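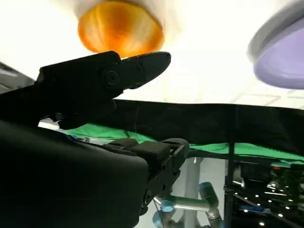

COMMUNIQUÉ DE PRESSE
Pour diffusion immédiate

L'atelier partagé Cundik présente Sudomero, un robot de table construit par ses membres

L'atelier partagé Cundik annonce l'ouverture au public de son projet Sudomero, en avril. Il s'agit d'un poste de manipulation pour les objets de la cuisine, que les membres ont monté le soir, après leur travail. Le budget total est de 2570 euros, dont 376 euros pour les câbles et la visserie. Les bras et les mains sont prêtés par la société Zusen.

« Nous avons choisi la vaisselle parce que chacun la connaît », explique Zübeyde Güler, responsable du projet. « Une assiette ovale demande déjà beaucoup de réglages pour la pince. » 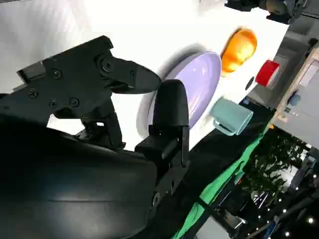
La pince ouverte près de l'assiette, sur la table de l'atelier. Photo : Cundik

Kadir Altıntaş a écrit le programme de commande. Il indique que les fruits épluchés restent l'exercice le plus délicat, car la pression des doigts doit être réglée très finement. Les plans et le code seront mis à disposition gratuitement.
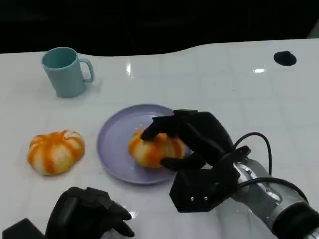
Page modifiée en avril, à 18 h 20

Les démonstrations ont lieu à l'atelier, par groupes de 20 personnes au maximum. L'inscription est obligatoire. Les enfants doivent être accompagnés d'un adulte.

Contact presse : Nii Quansah, atelier Cundik, poste 1879. Des visites pour les journalistes sont possibles sur demande.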